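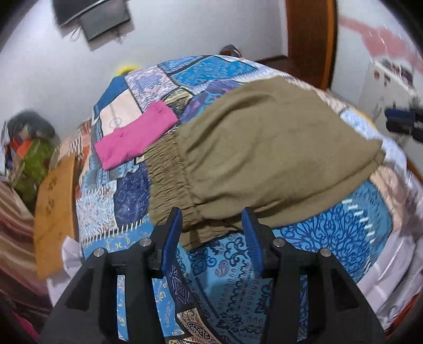

Trurimwood Clothing Repair and Reuse Project
Progress report to the Gindow Community Fund
Prepared by Ľubica Paulík, project coordinator
4th December

Dear Ms Sotelo,

Please find below our second progress report. I follow the headings you sent us in February, with one small change: I put the matters of the rooms before the matters of money, as the second depends very much on the first.

Rooms and opening hours

When I wrote to you last time we were still waiting for the keys to the back part of the old Wumbei hall. We received them later than it was agreed, and the first weeks were used mostly for cleaning and for the electricity. The electrician found that the two power points near the sink could not be used for the irons, so new ones were put on the opposite wall. It was not in the budget, but the landlord has paid half of it after Dela Amissah wrote to him.

The hall is now open to the public on two afternoons and one evening every week. The evening was asked for by people who work, and it is already the fullest session. We tried also a morning session for parents with small children, but the hall is cold before noon and the heater is slow, so we stopped it. We would like to try it again when the weather is warmer.

Repair sessions

The repair sessions are led by Afia Odoi, who was a dressmaker for 20 years before she joined us. People bring their own garment, sit at a machine or at the hand-sewing table, and do the repair themselves with guidance. The most common requests are trouser hems, broken zips, and waistbands where the elastic has lost its strength. Zips take the longest time. A beginner needs often two sessions for one zip, and Afia has asked that we say this clearly at the door, so that nobody goes home disappointed.
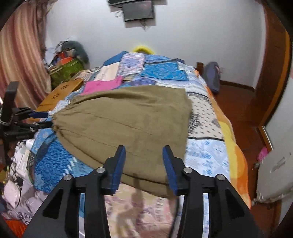 In this period 55 people attended at least one repair session, against the target of 40 which we agreed with you. Many of them came back. I must be careful with the word "many", as our sign-in book was not filled in properly during the first month, and I can not give you a reliable figure for returning visitors. From now on every visitor receives a card with a number, and in the next report you will have it.

The swap rail

The swap rail did not go so well. We received too many winter coats and too little of children's clothing, and for a while the coats took up the whole corridor. Dela Asante has made new rules: each person may bring up to eight pieces, everything must be washed, and coats are accepted only from autumn. What is not taken after two months goes to the textile bank at the shire depot. Some donors were not pleased with the rules, and I have answered two complaints in writing – copies are available if you would like to see them.

The colour labels on the rail, which show the sizes, were a good idea in principle. However, the adhesive leaves a mark on viscose. We are changing to cloth tags tied with string.

Equipment

We own now six sewing machines, of which five are in working order. The sixth is an older Anivia, given to us by a visitor, and it skips stitches on thick fabric. The repairer has quoted a price that is almost the same as the price of a second-hand machine, so we have decided to keep it for spare parts. The overlocker bought with your grant is used at every session. It requires a lot of thread, much more than I had estimated, and this is the main reason why the line for consumables is overspent.

Money

The full table is in the attached spreadsheet. In short, the rent and wages are as planned, consumables are over, and printing is well under, as we have used the noticeboard at the library instead of flyers. I would like to ask for your permission to move the remaining printing money to consumables. The total of the grant would stay the same.

Difficulties

Our main difficulty is that the project relies on one person for the teaching. When Afia was ill in spring, three sessions had to be cancelled. Two of our regular visitors have now agreed to learn how to lead the hand-sewing table, and Afia is writing for them a short guide – darning, buttons, blind hem, patches from inside. It will not replace her at the machines, but at least the hall could stay open.

Next period

We plan to bring back the morning session, to begin a short course on altering skirts and trousers, and to hold one mending afternoon at the secondary college if the principal confirms the date. The lease of the hall must also be renewed. The landlord has said verbally that the rent will remain as it is, and I have asked him for it in writing.

If any figure in the spreadsheet is not clear, please write to me or to Dela Amissah, who keeps the receipts.

With kind regards,
Ľubica Paulík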